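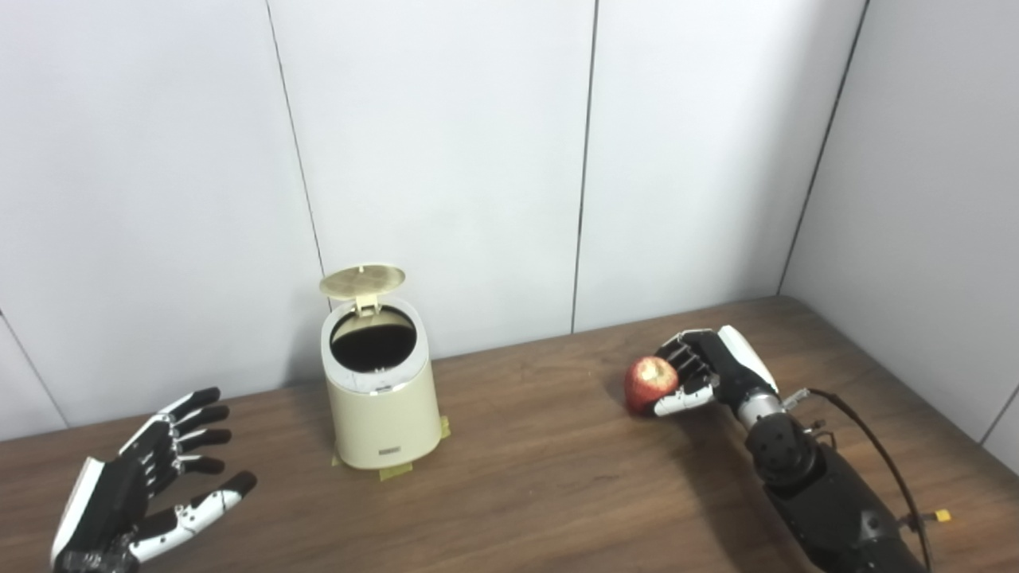

The drawing of lots in Andport is the way the town settles a tied election for its council, and it has been part of local political life for as long as most people there can remember. When two candidates finish with the same number of votes and a recount changes nothing, their names are written on slips of paper, the slips are folded, and one of them is drawn in public. The town charter is wonderfully relaxed about the container, asking only that it be "small, plain and open at the top" during the draw. A cream-colored can with a round hinged lid, flipped up and standing clear of the opening, would meet that wording perfectly well, and so would a hat, a jug or a soup pot, and people in Andport will happily tell you which of these they think is the most dignified.

Background

Andport elects its council by wards, and the wards are small. The largest, Jorurthorpe, has 2,000 registered voters, and in a quiet year a good many of them stay home, so close results are nothing unusual. The best remembered tie came in the harbor ward, where Dean Ackroyd and Amber Lightfoot each received 100 votes. The ballots were counted again that same evening, with both candidates standing by, and the figures came out just as they had before - 100 and 100. Lightfoot's name was drawn and she served a full term of 4 years. Ackroyd ran again at the next election and won his seat in the ordinary way, and the two of them sat on the council together for a while, on friendly terms by most accounts, though they seldom voted alike.

Procedure

The draw takes place in the council chamber on the morning after the count, with the doors open to anyone who cares to come in. The town clerk writes the slips using the same pen and the same kind of paper, and each candidate may look them over before they are folded. The clerk then draws a single slip and reads the name aloud, after which the other slip is opened too, so that everyone can see it carried the other name. A candidate who is away may send someone in their place. Either candidate may withdraw up to the moment the first slip is folded, in which case there is no draw at all and the seat goes to the one who remains.
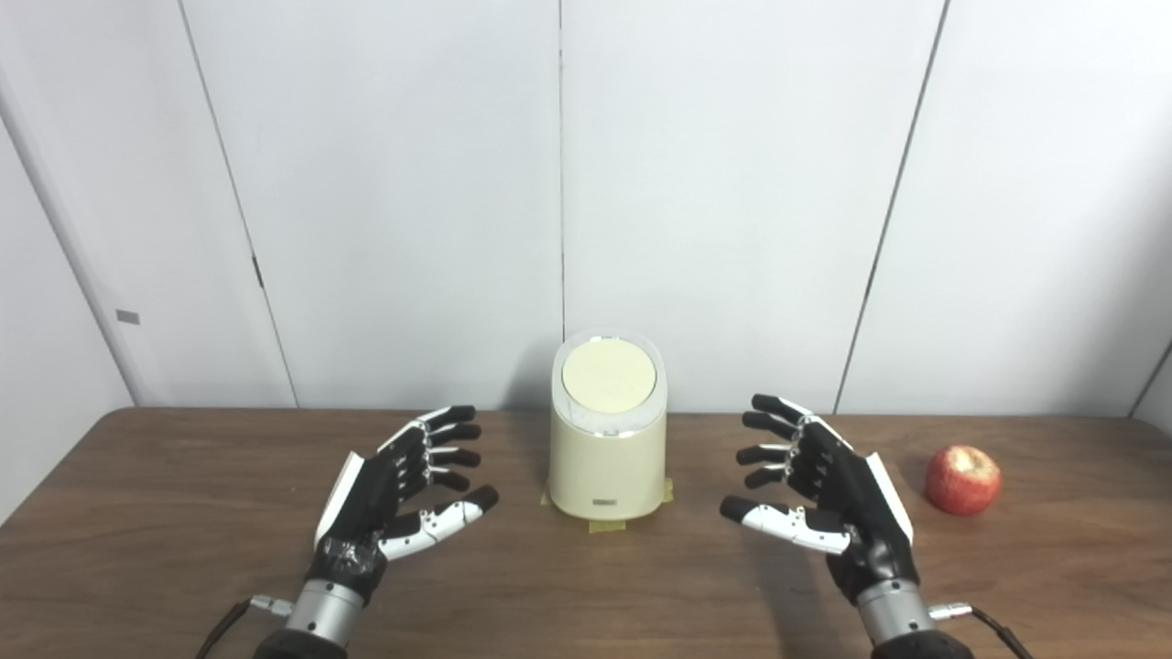 Saimi Vuorinen has argued that this last rule puts unfair pressure on newcomers, who may be talked into stepping aside for a sitting member before the draw begins, and she would like withdrawals to close when the recount ends. Her proposal has been debated in the chamber more than once, at some length, and has so far failed to pass.

Proposals for a runoff

The main alternative put forward over the years is a second election between the tied candidates. Supporters say that a seat ought to be won by votes and nothing else, and that a fresh campaign would bring out people who skipped the first one. Opponents answer that a runoff costs the town money, leaves the ward without a voice in the meantime, and might very well end in another tie. A compromise, under which the draw would be kept but the winner would serve only until the following September, was drafted by Lakshmi Iyer and drew a fair amount of interest before it was set aside.

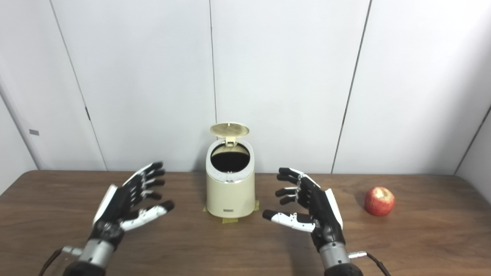

Neighboring towns

Ollham used to follow the same custom and gave it up in favor of a runoff, though its council kept the draw for choosing among members tied for the chair. Ó Dálaigh, farther up the coast, tosses a coin, with the older of the two candidates making the call. Visitors sometimes suppose that all of these towns share one set of rules, but each has its own charter and guards it rather fondly.

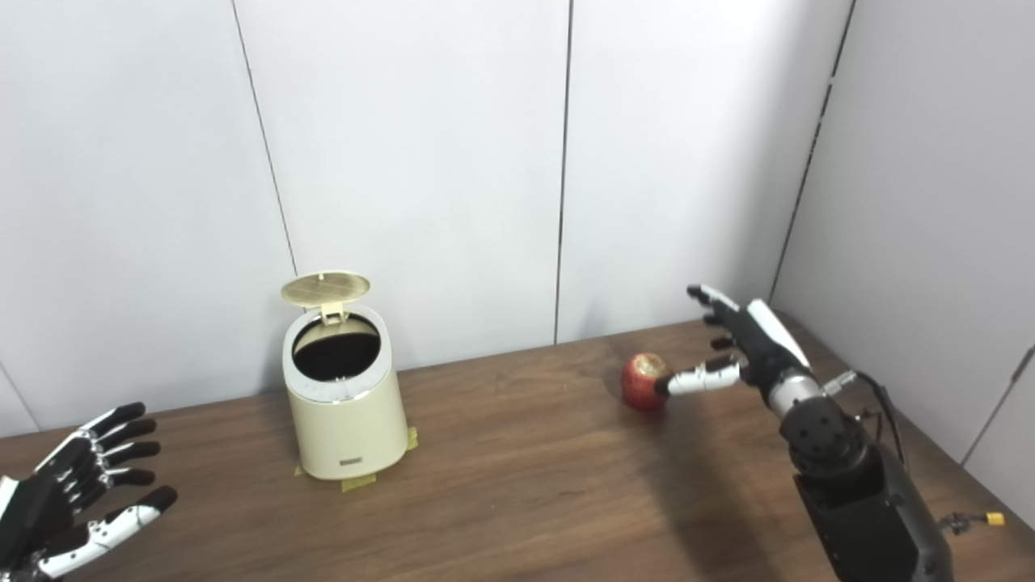 Schools in Andport teach the draw as part of their civics lessons, usually in the weeks before a local election, when there are signs in the front yards and the children are already curious. Jade Catterall wrote the short guide that most classrooms use, and it asks pupils to hold a vote of their own before anything is said about ties. The choice is meant to be between everyday things that carry no party feeling - a red apple against a small cream-colored trash can, for instance, both standing on a wooden table where the whole class can see them. If the votes come out even, the class makes its slips and holds a draw by the town's own rules, right down to opening the second slip at the end. The guide leaves time afterward for the pupils to talk about whether they found the result fair, and it suggests that the teacher let them disagree.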